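Room by Room: The Upstairs Flat, Gallery 4
Stiltport, Oct 10, 2021
Text by Hanna Vakulenko

This page covers the last part of the work on the upstairs flat, after the painters were done and before the furniture came back. The earlier galleries show the kitchen, the stairs and the front room. This one is mostly about floors, plain walls and the small household things that have to live somewhere: the wastebasket, the duster, the air purifier.

The flat is 1,220 square feet. We moved in the February before last and lived with the old carpet for a year and a half. Under it was chipboard in two rooms and something worse in the third. I have left out the pictures of the something worse.

Most of the entries are short. Where I remember a price or a product I have put it in. Where I don't, I have left it out, so please don't write to ask what the door handles cost.

Hallway

The hallway was the first part finished and it is still the part I like least. The light comes from one end only. We painted it the same white as everything else, a Bradow matte, two coats over primer. It marks if you lean a bicycle on it. We have stopped leaning the bicycle on it.

The hooks by the coat closet came from the old apartment. They were black and they are still black. The screws are new.

Bathroom

No changes since Gallery 2, apart from the shelf. The shelf is a Urquijo, the narrow one, and it holds towels and nothing heavier. The wall behind it is hollow and the anchors are rated for up to 31 pounds. I would not test that.

The fan was replaced in the same week. It is quieter than the old one and moves more air, and the mirror clears before I have finished brushing my teeth.

The room with the parquet

Light wood parquet, white walls, a white door with a black lever handle, white vertical blinds. A cream wastebasket and a blue duster for the daily cleaning, and a white air purifier with a perforated front.
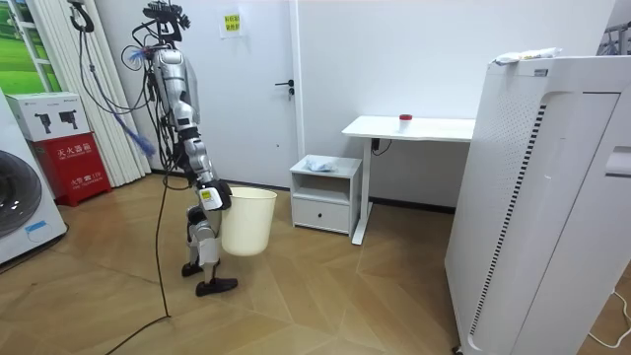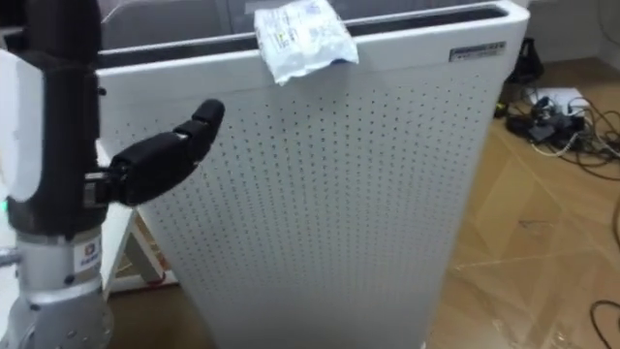 The parquet cost more than anything else on this floor of the building, a little over 3,000 dollars with the labor. I went back and forth on it for a long time. The cheaper choice was a click-together floor in nearly the same color, and from the doorway I could not tell the samples apart. On my knees with a flashlight I could. We went with the wood.

It needs less care than I was told. Sweep it, then go over it with a cloth that has been wrung out well. The man who laid it said no steam mops and no vinegar, and we have stuck to that. Felt pads go under everything with legs. Crumbs and grit are the real trouble, so the broom gets used more than it did when there was carpet.

Vertical blinds are out of fashion and I know it. I had them in my first apartment and I wanted them again. They take up no room when they are pulled back, they let the air through in summer, and when one slat gets dirty you can unhook it and wash it in the tub. Dry it flat. If you fold it, the crease stays.

Dusting goes from the top down, blinds first, then the top of the door, then whatever is on the floor. A duster with a long handle saves getting the stepladder out. I shake it off the back steps afterward and wash it in dish soap every few weeks.

The wastebasket is a plain round one. I tried one with a lid and a pedal for a while, and it was a nuisance to move when sweeping. An open basket can be picked up with one hand. No liner either – it is mostly paper in there, and it gets tipped into the kitchen bag at the end of the day.

About air purifiers in general, from someone who has owned a few: leave space around them. Pushed flat into a corner they run louder and do less. Wipe the front with a dry cloth when the holes start to look gray, and keep the slot on top clear. Ours gets its filter changed on the schedule in the booklet. I used to stretch it by a couple of months to save money, and then I saw what came out.

Storage closet

Four shelves, all painted, one of them crooked. The crooked one is mine. The broom, the bucket and the vacuum go on the floor, and cleaning cloths are on the lowest shelf in a Felon bin that used to hold paint rollers. The bin cleaned up fine with hot water and a scraper.

The iron still has no proper place. At the moment it is on top of the fuse box cover, where it should not be.

Back steps

Not part of the flat, strictly, but we use them every day. The treads were sanded and sealed in September. The railing is waiting for a new post at the bottom. The lumber yard had the right size in the wrong wood, and I decided to wait.

What is left

The baseboards in the hallway need caulk. One window sticks. The ceiling light in the bathroom is on a switch outside the door, and I would like to move it inside, but that means opening the wall again and I am not ready for that.

Gallery 5 will have the furniture in it. The bookcases come first, then the table, which has to go up the outside of the building on a rope.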